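Ivthorpe Household & Odd Jobs Board
Forum > Tidying > The bag of bits: keep, sort or bin?

Posted by: draughty_hall
Dec 16, 2001

Every house has a drawer. We have a bag. It started life as a brown paper carrier from Karunaratne's and at some point in August it was promoted to permanent storage, in spite of having no talent for it. It has split along the top and somebody (me) has opened it out flat and stuck the edges to the table with black tape so I can get at things without rummaging.

What I want is a view on what stays. The red tissue flower came off a present. The sponge or foam thing I would defend in court. There's a dark green handle I can't place, and a thin brown bit of something that might be wood and might be cardboard and has so far refused to say.
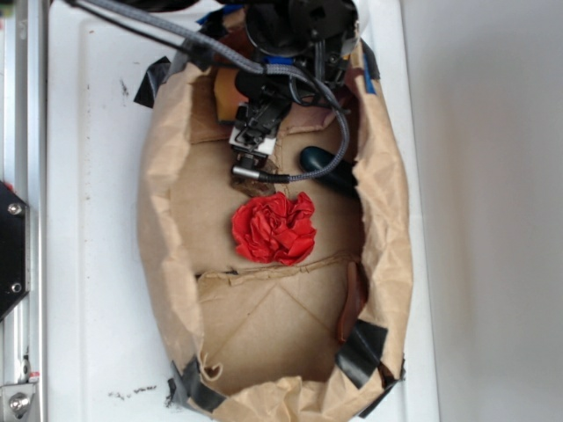 Is a paper bag any good for keeping odds and ends in long term? Paper is fine for dry, light things you use within a few weeks, but it gives way at the folds and goes soft if it gets damp, so anything you mean to keep is better in a tin or a lidded box.

So I am told by my sister, who owns fifty lidded boxes and can't find her passport. Views please.

--

Posted by: MrsTelline
Bin the lot. Next.

--

Posted by: gasket
> Bin the lot

Steady on. The sponge is a perfectly good sponge until proven otherwise. I cut mine into quarters and they do for shoes, grout, plant labels and the inside of the bread bin. Not the same quarter, before anyone writes in.

Flower can go. Tissue flowers collect dust and then you can't wash them. I speak as a man who tried.

--

Posted by: Imtiaz Wijesinghe
I disagree with both of you, which makes a change from agreeing with neither.

The flower is the only thing in that bag with any cheer in it. Put it on the next present and make it somebody else's problem. That's how it reached you in the first place. There is one in our family that has been going round since before the bypass.

Handle: find out what it belongs to before you chuck it. I threw away a handle once and spent four years turning a pasta machine with pliers.

--

Posted by: MrsTelline
You could have bought another pasta machine.

--

Posted by: Imtiaz Wijesinghe
I could have, yes.

--

Posted by: pelmet
Can we talk about the tape? Black tape on a white table. If it's the ordinary shiny electrical sort, get it up soon and peel slowly, low to the surface. Left over a winter it leaves a grey gum that laughs at washing-up liquid. White spirit on a rag shifts it but try a corner first. I lost a patch of varnish off a sideboard finding this out, and it's the patch you see from the door.

--

Posted by: draughty_hall
Tape noted, thank you, I had not been worrying about the tape and now I am.

Handle still unidentified. I've offered it to the screwdrivers, the paint brushes and the garlic press and none of them wanted it.

--

Posted by: gasket
Is it a Grarkton? They did a peeler with a green grip. My mum had one, the blade went and the grip lived on in the cutlery tray like a widow.

--

Posted by: draughty_hall
No name on it that I can find.

--

Posted by: kettlewright
Late vote for sorting. Don't do it inside the bag, you can't see what you've got. Lay out some flat cardboard, put things on it with a gap between them, and walk off for a cup of tea. Whatever you can't name when you come back goes. I did our whole under-stairs like this and filled two sacks. My husband named a great many things very quickly.

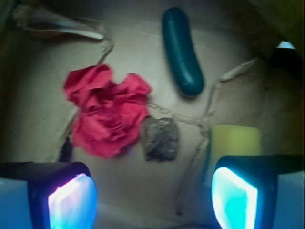

Red cloth, green cucumber-shaped thing, dark lump, and what is most likely a sponge.

--

Posted by: MrsTelline
And what is the dark lump?

--

Posted by: kettlewright
Rock or old sponge. I've gone back and forth.

--

Posted by: MrsTelline
Then by your own rule it goes.

--

Posted by: kettlewright
I haven't had the tea yet.

--

Posted by: pelmet
The cloth wants folding, by the way. Left in a heap it'll be all creases when you need it.

--

Posted by: gasket
It's a cloth, pelmet. What are you doing with yours, interviews?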